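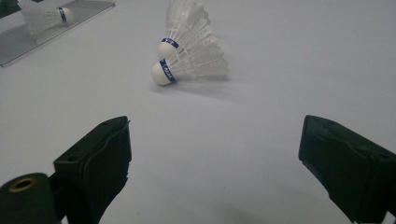 Two for the tray, one already on it, and the Grileo's fingers at the ready.

Search this site Enter keywords Go

Print this page | E-mail this to a friend

12/08/2022
By Maarja Stankevičius

Review: Grileo teaching gripper and bench arm

The first thing the Grileo did to our workplace was make everyone in it self-conscious about picking things up. I have been picking things up since infancy and had thought of it as one of my stronger areas. Then a box came from Stesari with a gripper on a handle inside it, and for most of a month I was a beginner.

Some background for anyone who has wandered in from the racket reviews. I work in the returns room at Andalora, where we hire out sports kit to schools, leisure centres and the sort of company that holds a badminton afternoon to find out who its team players are. The kit comes back. Shuttlecocks come back in whatever they were thrown into, usually a bin liner, once a wellington boot. Somebody has to take them out, separate them, look at each one and put it in the right tray: hire again, sell off cheap, or bin. Until this spring that somebody was me, Afshin Hosseinzadeh or whoever had annoyed Rocío Ibarra that morning.

The Grileo is meant to take over the separating and laying out. You get two halves. One is the arm, which bolts to the bench and does the job. The other is the teaching gripper, a hand-held thing with the same black fingers as the arm, a trigger and a camera looking down between them. You pick up shuttlecocks with the hand-held one, it records how you did it, and the arm is supposed to learn from your example. Ours cost £3,259 with the bench plate and the first year's support. A spare set of finger pads was extra, and I'd tell you to order them on day one.

Setting up

Stesari sent Gonzalo Rivas to install it. He was done before lunch and spent the afternoon moving our lamps. The arm likes a plain pale surface and even light, so the old bench with the racing-green paint went to the stores and we got a white top that shows every crumb. Eating at the bench has stopped. I list this under costs.

The manual runs to 246 pages, of which the first eleven are warnings and the rest appear to have been written by someone who had the machine described to them over the phone. Gonzalo's own advice fitted on the back of a delivery note and is now taped to the wall. Keep your wrist still. Start each go from a different place. Don't tidy up before you start, and don't rescue a bad go, just bin it and do another.

Tidying up first is the one we all got wrong. Any decent person about to be filmed sorting shuttlecocks will nudge them into a nice row. The arm then learns that shuttlecocks live in nice rows, and when it meets a real heap it hovers over the lot like a guest at a buffet who can't identify anything.

Using the hand-held gripper

It's well balanced and heavier than it looks in the brochure. The trigger is light and the fingers open wide enough for the head end of a shuttlecock with plenty to spare. After an hour your forearm knows about it. Rocío put a limit of forty minutes a turn on it in the second week, after Afshin was seen drinking his tea left-handed, and I think Stesari ought to say something of the kind themselves. The 246 pages are silent on the matter.

The pads on the inside of the fingers are the weak point. They grip nicely when new, and a cork head sits between them without slipping or getting squashed. Then the edges start to fray, and a frayed edge will catch in a skirt. It doesn't stop the thing working. It does mean you occasionally lift one shuttlecock and find you have brought a friend along. For the money I'd expect pads that outlast a bag of returns season.

Stesari recommend 800 recorded goes before you trust the arm with anything. We did ours in nine working days between three of us. The software lets you replay them, and I don't recommend it. There is something very lowering about watching your own hesitation at half speed.

What it's like at the job

Single shuttlecocks, well apart: superb. The fingers come down over the head, close, lift, and lay the thing on the tray facing more or less the way it ought to. I could watch it for ages, and in the first week I did, until Rocío asked if I was being paid as audience.

Two lying across each other is where you find out what you have bought. Shuttlecocks are shaped for stacking, so when one skirt lies over another the pair of them turn into a single white cone with two heads, and our arm's early policy was to seize the whole lot and drop it in the tray as one item. We went back and did another 200 goes of nothing but overlapped pairs. Top one first, take it by the head, lift away in the direction the head points. That cured most of it. Three in a knot still defeats it, and it puts its little amber light on and waits for one of us. I've grown fond of the amber light. It's the only colleague I have ever had who asks for help before making things worse.

Speed is nothing to write home about. Afshin clears a bin liner well ahead of it and can hold a conversation while he does so. The arm, on the other hand, doesn't go to the dentist, and it keeps the same pace at four in the afternoon as at nine in the morning, when the rest of us are frankly decorative.

It doesn't judge condition. This was a misunderstanding on our side, encouraged by the sales leaflet, which has the word "sorting" on it in large type. Grileo separates and lays out. A person still looks along the tray and decides what is fit to hire. Villalobos sell an add-on camera that is said to do the judging, and we had one on trial for a fortnight. It failed anything with a mark on it, including a batch fresh from the tube with the maker's lettering round the base. We sent it back.

What it changes for the people

You'll want to know if anyone lost their job, and so did we. Rocío called us together before the box was opened and said that hours in the returns room would stay as they were until September and be looked at then. As reassurance goes it had a date on it. I've had worse.

In the meantime the work has changed shape. I used to spend the day bent over a heap. Now I spend a good part of it walking between the arm, the trays and the racket bench, and my back is better than it has been for years. I also restring, having been sent on a course with the time saved, and I've discovered that I like restringing and am slow at it. Afshin has become the person who knows about the Grileo. He didn't apply for this. He read the manual in a quiet week and that was that, and it has yet to show up in his pay, a point he raises with a calm that I find more alarming than shouting.

The less jolly part is the recording. Every go with the hand gripper is stored with the time and the name of whoever was logged in. For the first fortnight Rocío could see, if she cared to, who had done how many and who had binned the most. She didn't much care to, but Afshin pointed out that the next person in her chair might. We now all log in as "bench". Stesari say the software works perfectly well that way. It would be better if it came like that, and if you're putting one of these in front of your own staff I'd settle the question before the box is opened, while everyone is still being polite.

There's also the odd business of having taught it. It has picked up my habit of pausing just before the fingers close. I hadn't known I did that. Afshin says the arm dithers like me and snatches like him, and visitors who know us both can tell which is which. Whether we ought to be paid something for the loan of our mannerisms is a question I put to Shaohua Wan on the Stesari support line, who took it in good part and said he'd pass it on. He's very good, by the way. Rings back when he says he will, and doesn't ask if you've tried turning it off.

Odds and ends

The arm is quiet. A low hum, and a click when the fingers open. You can have the radio on.

Dust matters. Wipe the camera window each morning with the cloth supplied and don't lose the cloth, as a replacement is nine pounds and is, as far as I can see, a cloth.

Use a flat tray. We began with our old deep ones and the fingers kept knocking the rim. Any flat one with a low edge will do, and it copes with the tray being put down crooked, unlike our last label printer.

We tried it on table tennis balls. I'd leave that.

Should you buy one?

If your heap is big, your objects are all much the same and your bench can be made plain and white, then yes, and budget for pads, for lamps, and for a month of people muttering at a trigger. If you get one bin liner a week, give it to somebody with a radio and buy them a decent chair.

Four stars out of five for the arm. Three for the hand gripper until they sort the pads out. The manual I have marked separately, in pen, and posted back to them.

Print this page | E-mail this to a friend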